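Porix User Board > Data collection > Two-arm tasks
Topic: How many demos for bagging snacks, and do you keep the clumsy ones?

nboychuk
Hello all. We are collecting teleoperated demonstrations for a task where two arms put small snacks into a paper bag. We have 900 episodes now and the plan says 2000 before the first serious training. My question is about quality. My operators are of two kinds. The first kind moves slowly and every episode looks almost the same. The second kind is fast, but they make many small corrections, they drop a packet and pick it again, they change the hand in the middle.

Until now I deleted everything with a drop in it. After this filter one operator has only 82 episodes left from a full week, and she is not happy with me. Am I too strict?

tarmo_k
Yes, too strict. If the policy never sees a dropped packet, it does not know what to do with a dropped packet. Keep the recoveries, delete only the ones where the operator gave up.

Sarıgül
I don't agree with tarmo_k, or only half. We kept everything in our first set, 3863 episodes, and the policy learned to hesitate. It went down to the packet, came up, went down again. You could recognise the operator who does this! When we trained again with the clean part only, it was much calmer.

For me the order is: clean set first, then recoveries added slowly, with a label, so you can take them out again.

tarmo_k
The hesitation is a different problem. That is pauses, and you can cut the pauses. A recovery is useful movement.

Sarıgül
You can cut them if you have somebody to sit and cut them. We had me.

karla_arellano
Noémie, can you show what the setup looks like in the middle of an episode? "Small snacks" can mean many things. Thin shiny packets are very different from boxes, also for the cameras.

nboychuk
Of course. I took a still from an episode of this month (August), at the moment which gives us the most discussion, when both grippers are on the same packet. 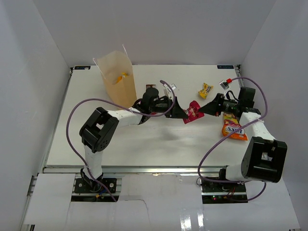
Both grippers on the small red packet, paper bag at the back left.

The operators do not agree if this moment should exist at all. The bag is on the left side, so for things lying on the right some of them pass the packet from the right arm to the left one. Others reach with one arm as far as it goes. I wrote nothing about it in the instructions, which was maybe my mistake.

karla_arellano
Thank you, this helps. I would decide this before I decide about the drops. If half of your people hand over and half of them reach, then you have two tasks under one name. Write one rule, for example everything right of the middle goes by handover, and check how many of your 900 follow it.

Also I see a LAY'S bag lying partly under the link of the right arm. Do you allow this as a start position? With us a bag so close to the arm was pushed away by accident very often, and then the rest of the episode was about chasing it.

nboychuk
It is allowed, we place the items freely. I will look if these episodes are the ones with the most drops. I have not sorted them this way.

mod_runitz
Moved from General to Two-arm tasks. Please keep one thread per task.

Sarıgül
+1 for the rule about the middle. And put a mark on the table edge, people have different middles.

tarmo_k
I would not fix it so hard. Two ways of doing it is fine if the model can represent both. We mix them at Novcombe without trouble.

karla_arellano
With how many episodes? With a big set I believe you. With 900 I would not try - the average of reaching and handing over is a packet on the floor.

tarmo_k
More than 900, I admit that.

nboychuk
Then I will do so: handover rule from tomorrow morning, the old episodes get a label for handover or reach, and the drops come back with their own label too. Does anybody have a short instruction text for operators which I could copy? Mine is four pages and I think they stop at page one.

karla_arellano
I will send you ours. It is half a page, and the second half of it is about lunch breaks.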